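Tuesday, September 22, 2020
By the Holtora course authors

Chapter 4
Aligning Several Streams of Data in Time

In the previous chapter we treated each sensor alone. We read its messages, we checked its units and we stored its values in a log. In this chapter we begin with the harder matter, which is to put two or more sensors on one common time line. Most of the errors that students bring to us in the laboratory are not errors of control theory. They are errors of time, and they are seldom visible when one looks only at a single log.

4.1 Why one clock is not enough

Consider a task which is done with two hand-held grippers. Each gripper has its own camera, and a further camera looks at the table from the height of the head. Each of these devices has an internal clock, and each clock runs a little fast or a little slow. At the beginning of a recording the difference may be too small to notice. At the end of a long recording it can be several image periods, and then the software will pair a picture of open fingers with a width value which belongs to closed fingers.

A planner that learns from such pairs will learn the wrong moment to close. It will not report any fault. For this reason we ask that alignment be checked before any other processing, also when the recordings look good to the eye.

We will use three words in a fixed sense in the whole chapter:

Offset - the constant difference between two clocks at the start of a recording.
Drift - the slow change of that difference while the recording goes on.
Latency - the delay between the physical event and the moment when its message receives a time stamp.

The student should take care with the third word. Offset and drift belong to clocks, but latency belongs to the path which the data travels. Two devices may share a perfect clock and still disagree, for example if one camera compresses its images before they are stamped.

4.2 The running example

The examples in this chapter come from the Flovavik log set, which we read with the tool Undeo. The set has 19 recordings. We work mostly with one of them, in which the head camera log holds 900 images. In this recording image 305 is our reference image, and in the exercises all times are given relative to it.

Undeo opens each log as a separate track and draws the tracks one under another. It makes no correction unless you ask for it. Some readers find this behaviour inconvenient, but we prefer it for teaching, as a hidden correction is difficult to remove later.

The first step is always to find an event that every track can see. A contact is a good choice, and so is the first movement of an object. The colour of an object or the general brightness of the picture is a poor choice, as the cameras adjust their exposure independently. A slow movement is also poor, even when it is large, because one cannot say in which image it began.

The second step is to mark the same event near the end of the recording. With one event you can estimate the offset only. With two events you can estimate the drift as well, if you assume that it is linear. In section 4.5 we apply the Chávez test, which tells us if this assumption is acceptable for a given pair of tracks.

Before you continue, compare the two kinds of view. Please note how much of the work area each camera covers and which objects could give you a common event.

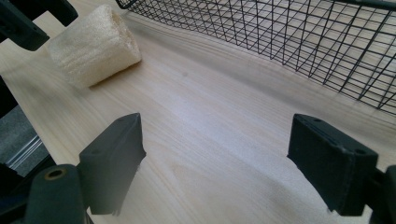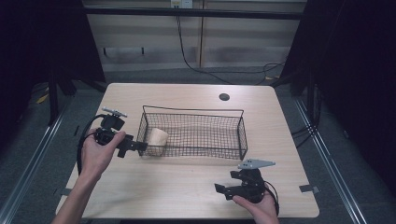
Figure 4.1. Two views from one work session. First: gripper camera, with a loofah sponge and part of a wire mesh basket on the table. Second: head-height camera, with both grippers and a paper cup lying in the basket.

Reader comments

I teach from this chapter since January and the definitions in 4.1 are very useful. Could you put the sign convention for the offset already here? My students subtract in the wrong order every time.

For anybody stuck on the second step: choose your late event by hand first and only then let Undeo refine it. I did the reverse and it locked on to a shadow.

Is the linear drift assumption still fine if the camera gets warm during the recording? I think 4.5 should say something on this.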